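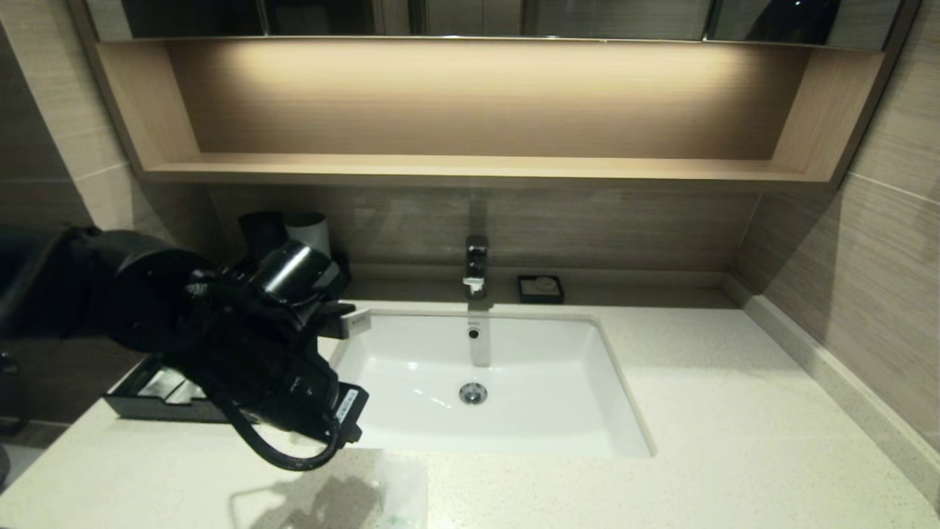
2 min read

Ticket: Niche light over vanity goes off when hair dryer is used
Site: Wikimwood, unit 40
Status: open, waiting on part

Tenant reports that the strip light in the shelf niche under the mirrored cabinet cuts out whenever the hair dryer goes to high. Low is fine. Tenant would like both high and light, which seems fair for the rent.

First visit. Breaker had not tripped. Ran the dryer on low for 4 minutes, no fault. Switched to high and the niche went dark in 2 seconds. Light came back by itself once the dryer was off, looking innocent.

Swapped in our own Veltis dryer. Same result, so the tenant's dryer is cleared of all charges.

Opened the cabinet base. Light driver is a Kimus, fed from the same run as the outlet. One neutral was barely under its screw. Tightened it. Light now dims on high but stays on — progress, of a sort.

Second visit, 7 a.m. Dimming again. Driver buzzes under load. Ordered a replacement from Long, part 600. They say April.

Tenant asked to keep the dryer on low until then. Tenant has a lot of hair and was not pleased.

Also requested: faucet lever is stiff. Separate ticket, please.

Contact maintenance desk | © Wikimwood Residences | Back to top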